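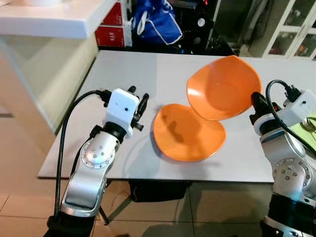

Setting the table is the part of the Fledora guide we most looked forward to writing, and it needs no special skill at all! Section 4 takes you from a bare top to a place ready for one person, and then back to a clear surface again. We like to begin with the dishes that match. An orange plate and an orange bowl look cheerful on a white tabletop, and the deeper one is easy to tell from the flat one, so even a small child can help you sort them. If your own set is all one color, sort by depth in the same way.

4.1 Before you start

Wipe the top with a damp cloth and let it dry. Move snacks, boxes and small packets toward the back edge so the front is free for your hands. Leave them in their packaging for now.

Note: The Fledora bowl holds 700 ml filled to the rim. For soup, stop well short of that.

4.2 Placing the plate and bowl

1. Lay the plate flat, a thumb's width in from the front edge.

2. Pick up the bowl by its rim and tip it toward the light. Look inside for crumbs or a film of soap, then run a dry cloth around it once.

3. Lower the bowl straight down onto the plate if you are serving something hot, or put it toward the back if it is for sharing (popcorn, fruit, bread, whatever you have).

Caution: Don't slide a full bowl across the top. Lift it with both hands.

4.3 Adding the mug

4. Stand the mug in front of the shared bowl and a little to one side. Horacio Troncoso, who tested this section with his whole family, puts every mug on the left and swears by it, but either side is fine.

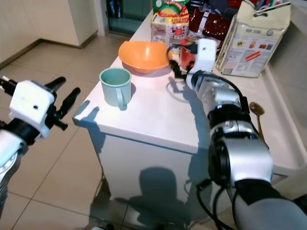 Leave enough space for a hand to pass between the two, especially if people will be reaching over for seconds. A full mug is the thing most often knocked over at a table, and a bit of room saves a lot of mopping!

5. Turn the handle toward the person who will be sitting there. This is a lovely little touch and takes no time.

6. For a second drinker, choose a mug or cup in a different color. Pale green and dark red are hard to mix up, even late in the evening.

Note: Fledora mugs are safe with drinks up to 80 °C. Let boiling water stand a while before you pour.

7. Check that no mug is sitting right on a corner. If one is, bring it in by a hand's width before you fill it. 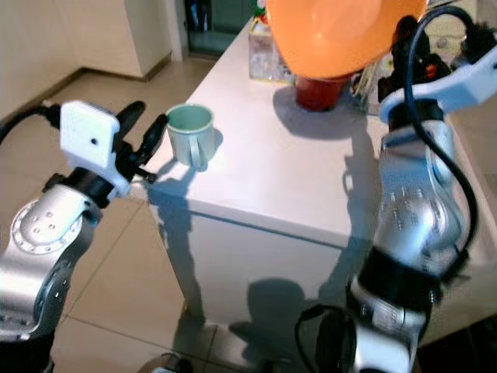
4.4 Clearing up

8. Take the mugs away first, then the bowl, then the plate.

9. Close any open packets and return them to the back edge or the cupboard.

10. Wipe from the back toward you and catch the crumbs in your palm.

Replacement bowls are listed under part 449. Section revised March 21, 2022, by Rocío Insaurralde.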